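Chapter 13
Water Use and Waste in the Home

Learning objectives

After studying this chapter, students should be able to:
describe the path that water takes from the service line to the fixture and from the fixture to the sewer;
explain the purpose of a trap and a vent;
distinguish between supply pressure and flow rate;
read a household water meter and use it to check for leaks.

Key terms: service line, shutoff valve, fixture, flow rate, aerator, trap, vent, backflow, air gap

Opening case: The Florner Street Apartments

In October, Bernice Nyarko became property manager of a building on Florner Street with 19 apartments. The building had been repainted and the kitchens had been replaced, but the water bills for the past year showed a steady rise that no one on the staff could account for. The number of tenants had not changed. Neither had the rate charged by the utility.

Ms. Nyarko began with the meter. She asked the tenants of all the apartments to use no water between 2 and 3 in the morning, wrote down the reading at the start of the hour, and wrote it down again at the end. The reading had moved. Water was leaving the system somewhere, and it was doing so in a building where every tap was supposed to be closed.

The search took 13 days. Otis Achterberg, the plumber hired for the work, found worn flappers in several toilets and a slow leak at a shutoff valve in a ground-floor utility closet. The valve leak had left a stain on the wall that had been painted over during the renovation. None of the leaks was large. Together they explained most of the increase, and the remainder was traced to a garden line that had been left partly open behind a locked gate.

As you read this chapter, consider which of these losses a tenant could have noticed, and which could be found only by someone with access to the whole system.

13.1 Two systems under one roof

A house or apartment contains two separate sets of pipes. The supply system brings clean water in under pressure. The drainage system carries used water out, and in most buildings it depends on gravity. The two systems come close to each other at the fixtures – sinks, tubs, toilets, and appliances – and a great deal of plumbing practice is concerned with keeping them apart at exactly those points.

The kitchen sink is a useful fixture to study first. Its faucet belongs to the supply system and its basins belong to the drainage system. The open space between the end of the faucet and the flood rim of the basin is called an air gap. Dirty water in a full basin cannot be drawn back into the supply when an adequate air gap is kept. A faucet with a pull-down spray head requires additional protection, as the head can be lowered into standing water. Such faucets are normally built with check valves or a similar device to prevent backflow.

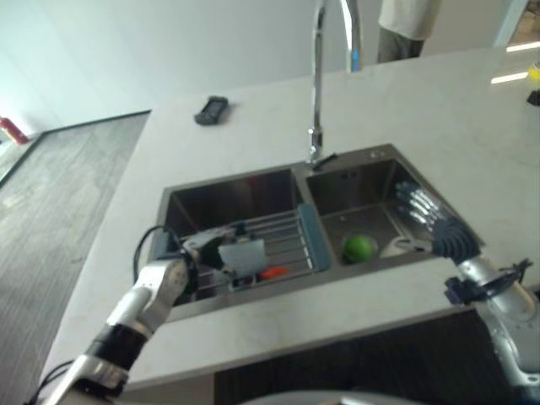
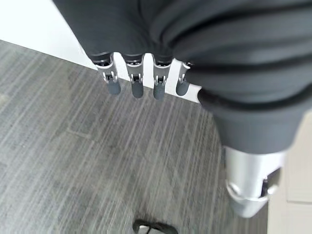
The drain beneath a sink includes a curved section of pipe known as a trap. The lower part of the curve holds a small amount of water at all times, and this water forms a seal against sewer gas. When a fixture goes unused for many weeks, the water in the trap may evaporate and an odor may enter the room. Running the tap for a short time restores the seal.

A sink with two basins may be served by a single trap if the outlets are joined before the trap is reached. Local codes differ on the permitted arrangement and on the greatest allowable distance between the outlets. Students who intend to work in the trade should consult the code adopted in their own area before relying on any general rule.

Each trap must also be protected by a vent. Without one, water rushing down the drain can pull the seal out of the trap behind it. A gurgling sound after a basin empties is a common sign that a vent is blocked or missing. Vents are treated in full in Section 13.4.

13.2 Pressure and flow

Pressure is the force with which water pushes on the inside of a pipe. Flow rate is the volume of water that passes a point in a given time. The two are related, but they should not be confused. A faucet with a clogged aerator may deliver a weak stream even when the pressure in the line is normal.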